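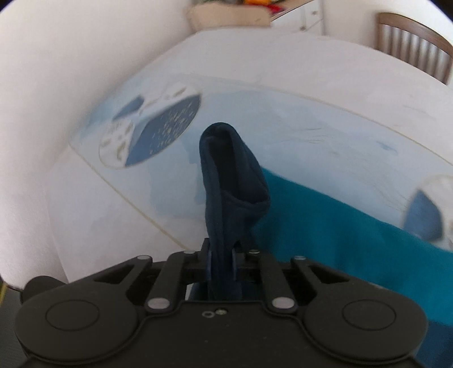 Slide 1. A navy sock in the gripper, teal towel behind it.

Good afternoon, everybody, and thank you for coming back in from the coffee so promptly. (Wait for the door.) My name is Lok-yiu Liao, and I'm going to talk for a little while about the open day we held for the Tarton project in April, and what I learned from standing next to a table of laundry for 4 hours with visitors of every age.

Leave the sock up while I say the next bit.

We planned the day around a big demonstration, with the Brurnach arm folding a whole basket by itself at the end. It was a lovely demonstration and people clapped, and I'll show the timings later. But the longest line was for the hand-held grippers, the ones you squeeze yourself. I think it's because everyone already has an opinion about socks! One gentleman told me at some length how his mother paired them, and then he picked up the gripper and went very quiet for a few minutes.

Pause here. Ask for a show of hands: who folds socks, who rolls them, who throws them in the drawer? Let them enjoy it, they usually do.

Now, the sock is a good place to start a visitor. It's small, you can get hold of the whole thickness at once, and if you drop it you've lost very little. Sweaters are another matter, and that's where I'd like to go next. Click.

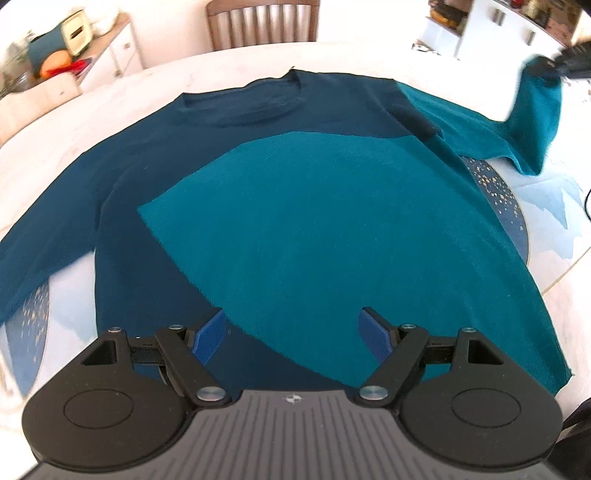

With a sweater you really want two grippers, one to hold and one to carry, and the sleeves are where most people came unstuck. They'd lift a sleeve, it would twist, and they'd look over at me as if I might have a trick for it. I don't, or not a very good one. What I told them was to take hold closer to the cuff than feels natural, and to go slowly — slower than that — and let the knit hang before bringing it across.

Color matters too, more than I'd expected. Two teals on top of each other are hard enough for a person to sort out in a hurry, so be kind to the software.

(If time is short, skip to the Clundolar slide.)

We had 40 visitors book for the hands-on table and we could have filled it twice over. If you're planning a day like this, please put out chairs for the people waiting, and let the children go early, while they still have patience. And do let people talk while they fold. I got my best notes that way.

Next slide is the Poon comparison. Take a sip of water first, then explain the left column before the right.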